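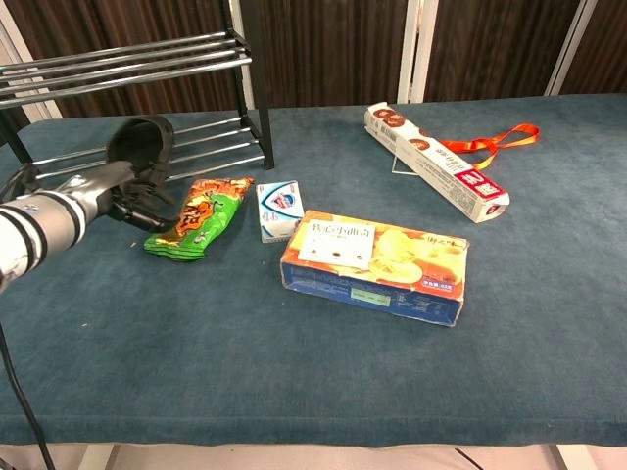
Reports > Small grants > Furkberg pantry > Second report

What we have been sorting

Jul 21, 2023

We're delighted to send Jarnulum our second report on the Furkberg pantry, and there is plenty to tell! Since May we have packed 400 parcels, and 52 households are now signed up, most of them from the Flastness side of town.

The biggest change is the snack shelf. People kept asking for familiar treats from Chinese shops, so we put part of the grant towards them. On the sorting table there is a green foil snack bag, a big box of pale golden cookies with a yellow and orange front, and a long white box with round brown-and-white cookies printed along it — already a favourite with the children. The small white box with the blue and red shield goes through the same sorting, and so does the orange lanyard, which belongs back on its hook!

The teal carpet on the table top was a small cost and we love it. Tins make far less noise, and boxes stay where you put them.

Spending to date

Dry goods and snacks: on budget
Table covering: paid in full
Shelf labels: 4 sets bought, 10 planned

Labels are the one thing running behind. Many packets have Chinese writing, and we want short English notes on ingredients beside each shelf. Hứa Print is doing the remaining sets and we expect them before the next delivery. We would also like to move what is left of the van money into snacks, if you are happy with that.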